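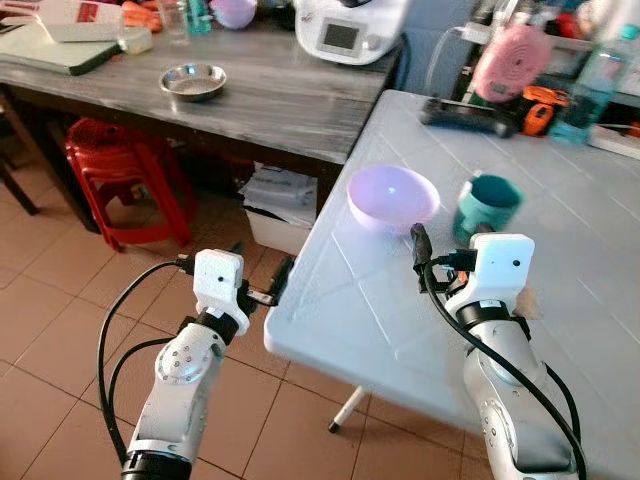

What happens to the people on a kitting line when a two-armed station joins it?

They keep their jobs on the line and the jobs change. The station takes over the reach, grip and place part, and the people who used to do that all shift move to setup, checking and the odd-shaped items that still need a good pair of hands.

Ornex Twin Bench Station
Two-arm handling for light housewares, kitchen items and small plastic goods

We've been building and supporting the Ornex for customers who pack mixed goods in small runs, and we are still excited about it every time one goes live! It's a two-arm station that works next to an ordinary table. You don't need a cage the size of a garage, and you don't need to rip out the benches you already have. If your people can work at a table, the Ornex can usually work at it too.

Where it fits

Cups, bowls, mugs, tubs, lids and similar light pieces, where the order changes several times in a shift. A big fixed machine hates that kind of work. The Ornex likes it. A new item is taught by guiding the arms through the job by hand, saving it, and running it slowly a few times while somebody watches. Most operators get the idea on their first morning (some before the coffee is ready).

It isn't the right choice for heavy parts, or for one single item packed by the million. Call us anyway and we'll tell you what we'd look at instead.

What it changed at Grurstead

Grurstead packs housewares sets for small shops. Before the station went in, packers rotated through the pick table all day and the complaints were always the same: sore wrists, sore shoulders, and losing your place in the order sheet after the fifth change. Tegan Tapsell ran that table and had her doubts, which she shared with us freely.

"I thought I'd be babysitting it," she told us. "The first couple of weeks I was, to be fair. Now I set up the job, I check the first few sets, and then I'm off doing the gift orders, and those I really enjoy. My hands don't ache when I get home."

Rangi Maihi moved from packing to looking after the taught jobs. He names them, tidies them up and retires the ones that don't get used. That role didn't exist before, and it came with a pay step. We'd love to see more sites do the same, so we bring it up early when we plan an installation.
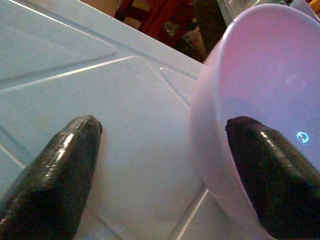 Thin-walled plastic still takes some patience to teach. Get the grip force too high and a soft cup bends, too low and it slides, and the right setting is different again for a stiff mug. Rangi keeps a short list of settings by item type and hands it to anyone learning the station. We liked that so much that a blank copy now ships in the starter folder.

Not everything went smoothly. The shift change was clumsy at first, with one crew leaving jobs half taught for the next. Ebony Cartwright, the floor lead, fixed it with a handover sheet and a rule that whoever starts teaching an item finishes it. Break times also had to be sorted out, as the station doesn't stop for lunch and people felt they shouldn't either. She put a pause on the schedule. Good call!

What you get

Two arms with grippers
Truvis teaching software, one site license
Bolger mounting kit
Replacement finger set
Starter folder with item settings list and handover sheet
2 days of on-site training, for every shift that will use it

Working figures

Saved jobs: up to 3000
Maximum item weight: 2000 g per arm
Working height of table: 65 cm and up
Operators needed during a run: one, free to do other work close by

Before you order

Talk to the people who do the job now. Bring them to the demo, let them try the teaching, and let them be blunt. The best installations we've had started with a packer pointing at a bench and telling us which part of the day they'd happily give away. If the answer is "none of it", we want to hear that as well.

Demos and site visits are arranged by Fletcher McAlister. Questions about teaching, settings or spare fingers go to Brodie Dunstan on the support desk. Bring your own items to the demo, the awkward ones especially.

Page updated 7/29/26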